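**Pump starter keeps dropping out, just the stop button??**

Well pump at our place outside Ikley quits after 3 minutes or so. Push start, runs fine, then clunk. Breaker never trips. Guy at the counter wants to sell me a whole new control box and Im not paying for that if its only a switch. Anyone had this?

*plestulska_well*

**Bastian Frerichs**

Check the stop button first. Power off, meter across the contacts, wiggle it. Mine read fine till I leaned on it. New contact block was 8 bucks, took me longer to find the screwdriver. 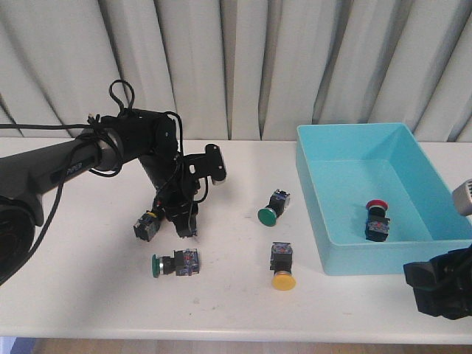 PASDALE, December. Adding to my own post, went back out Saturday and looked at the overload too. If the dial is set under what the motor plate says it'll drop out just like you describe, breaker wont care. Let it cool, hit reset, read the plate. Also tighten every terminal while your in there. Two of mine were loose.

**Kuhlmann**

Low water. Ours did this every dry summer, has a cutoff. Well is some 100 feet and it still happend. How long till it lets you restart?

**plestulska_well**

maybe 3 min. will look at the dial tonite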